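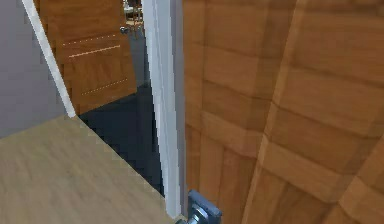 Moving up from road 10Ks to my first fell race – shoes, kit and how not to blow up on the climb?

Posted by Nidia Llanos, 10/29/18

Hello everyone, I've been reading this site for ages and finally have something to ask. I've been running on roads for a few years now, mostly 10Ks and one rather miserable half marathon, and my friend Cinzia has talked me into entering the Sernidora fell race with her next spring. It's longer than anything I've done off road (my off road experience being the canal path and one muddy parkrun) and there are 900 metres of climbing in it, with the worst of it, as far as I can tell from the map, coming all in one go after the second checkpoint.

My questions are these. Can I get away with my road shoes if it's been dry? Do people really run up the steep parts, or is it all right to walk? And the race page says full body cover, map, compass and whistle must be carried, and I have a perfectly good phone, so is a compass something they check? I live somewhere very flat, by the way. The biggest hill near me is the bridge over the railway, so any ideas for training would be very gratefully received. Thank you, and sorry this has gone on a bit!

Eun-seong Maeng

Hi Nidia, welcome, and well done for entering! I've done Sernidora twice, once in lovely sunshine and once in the sort of weather where you can't see your own feet, so I'll try to go through your points in order.

Shoes first. Please don't use your road shoes, even if it hasn't rained for a fortnight. The descent off the top is wet grass on most mornings and you'll spend the whole way down on your bottom. You want something with proper deep studs and a close fit round the heel. I wear the Merkonis ones, which are a bit narrow for some people, so do try them on with the socks you'll be racing in. Buy them well before the day and get used to them on grass. They feel very odd on tarmac and they wear down quickly there too.

Walking is absolutely fine. Nearly everybody in the middle of the field walks the big climb, hands on knees, and a good steady walk will often take you past somebody who is trying to shuffle up it at a run. The mistake I made in my first year was going off with the quick ones along the lane at the start – it's flat and you feel marvellous – and then I had nothing left by the wall. Start further back than you think you should.

On the kit, yes, they do check, and they will turn you away if you haven't got it. A phone doesn't count as a compass. It's worth learning to use one as well as carry it, and there are clubs that run navigation evenings, so have a look at what's on near you. Full body cover means a waterproof jacket with a hood and waterproof trousers, plus hat and gloves.

As for hills, I grew up in a flat place too. I used the railway bridge! Up hard, down easy, again and again until the dog walkers started saying hello. Steps are good if you've got any, and don't forget to practise running down things as well, as it's the downhill that makes your thighs ache for days. If you can manage a weekend somewhere lumpy in the month or two before, even better. I went over to Kakance in September one year and did nothing but walk up and down it, with a lot of cake in between, and it helped more than any of my clever sessions.

Do let us know how you get on, and say hello if you see a tall chap in a faded orange vest.

Hye-jin Oh

Just get the kit and walk the hills, you'll be fine. I did it off parkruns. Take jelly babies.

Yu-na Shim

I agree with most of what Eun-seong says, but I'd add something about food, as you'll be out a good deal longer than you're used to. Have a proper breakfast and then eat a little before the big climb, when you can still face chewing. I carry 450 ml in a soft bottle and it does me for a race of that size on a cool day, though I'd take more in the heat. Not sure about needing narrow shoes, mine are quite roomy and I get on well with them, so it may come down to your feet.

Also check the cut-off at the second checkpoint. It's generous, but work out what it means in your own pace, and allow for the gates and stiles, where you do sometimes have to queue. Good luck to you and Cinzia both!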